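适用范围：Devatau 共享工作楼层各活动室、讨论室及阅览角的浅色桌面。
修订日期：2025年9月24日，星期三
编写：Itby 场地服务部

# 浅色桌面的清空、清洁与物品复位操作指引

## 一、目的

浅色桌面容易显出指印、笔痕与杯底印迹，清洁方法不当还会留下擦拭纹路或局部失光。本指引规定桌面从使用结束到恢复待用状态的全部步骤，供各室使用人、值班人员及清洁人员共同遵照执行。

本指引所称“清空”，指桌面上除定位物以外不留任何物品。“定位物”指按各室布置单应当留在桌上的小件，例如色块、号牌或镇纸。各室定位物的种类与位置以该室布置单为准，本指引不作统一规定。

会议桌的电源面板、升降桌的机械部分以及户外家具不适用本指引，应按各自的维护说明处理。

## 二、准备工作

### 2.1 用具

开始前应备齐下列用具：

- 超细纤维布4块，其中两块用于湿擦，一块用于收水，一块备用；
- 软毛桌刷及簸箕；
- 中性清洁剂；
- 清水桶及清水喷壶；
- 浅托盘一个，用于暂存小件；
- 白色橡皮，用于去除铅笔痕迹；
- 薄丁腈手套。

布料应按用途分色，并在布角标明“湿擦”或“收水”。擦过地面、窗台或洗手台的布不得再用于桌面。布面夹有砂粒、订书钉或木屑的，应先抖净并清洗，未经清洗不得使用。

### 2.2 清洁液的配制

在5升清水中加入30毫升中性清洁剂，缓慢搅匀。不得先放清洁剂再以高压水冲注，否则泡沫过多，桌面需要反复过水。清洁剂标签另有稀释要求的，以标签为准。

配好的清洁液应在当班用完。隔夜清洁液一律倒掉，不得加新液续用。

禁止使用含氯漂白剂、丙酮、去污粉、钢丝球及三聚氰胺海绵。酒精类制品仅可在完成局部试擦后用于去除油性笔迹，不作日常擦拭之用。

### 2.3 环境条件

操作时宜打开全部顶灯。浅色桌面在逆光下最容易看清残留，检查人员应能够在桌子两侧走动。座椅应先推离桌边，留出站立位置。

## 三、清空桌面

### 3.1 先取大件，后取小件

先移走书籍、文件夹、显示设备及餐饮用具，再收取笔、夹子、卡片等小件。液体容器必须单独拿取，不得与纸张叠放搬运。

小件一律放入浅托盘，不得用手臂或刷子将其扫到桌边。圆形物件应侧向靠住托盘边沿，防止滚落。

### 3.2 处理定位物

擦拭前，将定位物取下，擦净底面后放入托盘。取下之前应核对其朝向；布置单未写明朝向的，以与桌边平行为准。

布置单没有附位置图的，可用低粘纸胶带在桌沿作临时标记。胶带不得贴在桌面中部，贴附时间不得超过本次操作。标记应在定位物复位后立即撕下，撕除时沿桌面平行方向缓慢拉起。

### 3.3 遗留物品

无法当场确认归属的物品，装入透明袋，写明房间名称、桌号和拾取时间，交前台登记。不得将遗留物品暂放于相邻桌面。文件类物品应正面朝下装袋，拾取人不得翻阅。

## 四、清洁步骤

### 4.1 干刷

用软毛桌刷自桌面远端向近端单向刷扫，每一道与前一道略有重叠。碎屑收入簸箕，不得刷落地面。橡皮屑应在湿擦之前清除完毕，受潮后的橡皮屑会粘附在布面上，并被带到其他部位。

靠墙的桌子应检查桌沿与墙面之间的缝隙。缝隙内积有灰尘的，用折叠后的干布沿缝隙抽拉清理，不得用刀片、直尺等硬物刮取。

### 4.2 湿擦

将湿擦布浸入清洁液，拧至不滴水，对折两次后使用。自桌面一角开始，沿长边方向直线擦拭，到达另一端后翻转布面，再擦下一道。

不应画圈擦拭。画圈容易把污渍推散，灯光下还会显出弧形痕迹。每擦完一张桌子，应清洗布料一次；布面已见明显污色的，应提前清洗。

清洁液不得直接喷洒在桌面接缝、封边及穿线孔附近。上述部位应以拧干的布角擦拭。

### 4.3 过水与收水

换用第二块湿擦布，以清水按原方向擦拭一遍，去除清洁剂残留。随后用干燥的收水布将水分擦净，桌沿及其下缘应一并处理。

收水后应待桌面自然晾干，其间不得放置纸张、织物或定位物。不得使用热风设备加快干燥。

### 4.4 局部污渍

| 污渍 | 处理方法 | 注意事项 |
| --- | --- | --- |
| 铅笔痕 | 白色橡皮轻擦，再行干刷 | 不得使用砂质橡皮 |
| 水性笔迹 | 清洁液湿敷后直线擦除 | 湿敷期间应有人看护 |
| 油性笔迹 | 少量酒精以布角点擦 | 须先在桌沿下缘试擦 |
| 杯底印迹 | 清洁液湿擦，立即过水 | 不得以硬物刮除 |
| 胶带残胶 | 温湿布软化后，以指腹推除 | 应佩戴薄丁腈手套 |
| 咖啡、茶渍 | 清洁液擦拭，必要时重复 | 避免浸湿封边 |

同一部位处理两次仍未去除的，应停止擦拭，拍照并报场地服务部。不得自行更换更强的溶剂。试擦部位出现发白、发粘或掉色的，同样应停止操作并报告。

## 五、复位

### 5.1 定位物复位

确认桌面及定位物底面均已干燥，方可复位。小件应垂直拿起、垂直放下，不得在桌面上推移。色块类定位物放置后，应从桌边正视一次、侧视一次，确认底面完全贴合桌面。

定位物有缺角、掉色或底面不平的，应换用备用件，并在记录单“备注”栏写明。备用件存放于各层储物柜，由值班人员领取。

桌上只设单个定位物的，不得为使布置显得充实而添加其他摆件。使用人确有需要的，应在预约时提出，由场地服务部调整布置单。

### 5.2 座椅与周边

座椅应推回原位，椅背与桌沿保持平行，扶手不得碰触桌沿。桌边墙面有擦痕的，仅可用干布轻拭；干布无法去除的，登记后由维修人员处理。

用过的布料应带离房间，按湿擦与收水分别投入回收袋。清洁液桶不得留在室内或走廊。

## 六、检查与记录

检查人员应俯身至接近桌面的高度，自一侧向另一侧观察，确认下列各项：

1. 桌面无碎屑、纤维及水痕；
2. 桌沿、下缘及封边无残留清洁液；
3. 临时标记已全部撕除；
4. 定位物与布置单一致；
5. 遗留物品已交前台登记。

任何一项不合格的，应退回相应步骤重做，并在重做后再次检查。检查人与操作人原则上不为同一人；夜间仅有一人值班的，由次日早班补行检查。

记录单应填写房间名称、桌号、完成时刻及操作人签名，保存9个月。涂改处须由涂改人签名，不得使用修正液。

## 七、定期维护

日常清洁之外，每年5月安排一次桌面全面检查，内容包括封边是否翘起、桌面是否有划伤、桌脚是否平稳。检查期间停用的桌子，应在预约系统中提前标注。

封边翘起的桌子应立即停用，不得以胶带缠裹后继续使用。深度可用指甲触及的划伤，由维修人员判断修补或更换面板。桌脚不平的，应调节桌脚螺栓，不得以折纸衬垫。

## 八、常见差错

- 布料拧得不够干，水沿桌沿流入下方接缝；
- 收水布兼作湿擦布使用，桌面残留细纹；
- 定位物底面未擦，复位后桌面出现印迹；
- 桌面未干即压放纸张，纸面起皱并粘附；
- 以相邻桌的布置为准复位，致使整排布置与布置单不符。

发现上述情形，操作人应当场纠正并在记录单上注明。同一房间反复出现同类差错的，场地服务部将安排现场示范。

## 九、意见反馈

对本指引的意见可在本页留言，也可书面交至各层前台。留言应注明所涉条款，以便答复。

## 附图
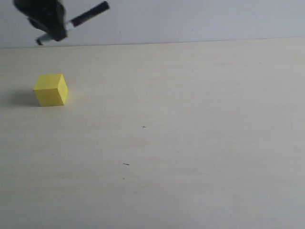 ## 留言

**Els Dewulf**

关于第3.2条，建议再明确一下纸胶带的用法。我们这一层按“贴在桌沿”执行时，有人贴在上表面，有人贴在侧面，湿擦时前一种常被布带起来，标记也就丢了。若统一贴在侧面，擦拭可以一次完成，不必绕开。另请确认，第4.3条所说的晾干期间，托盘能否放在同一张桌子的椅面上？我们的讨论室里没有别的台面可用。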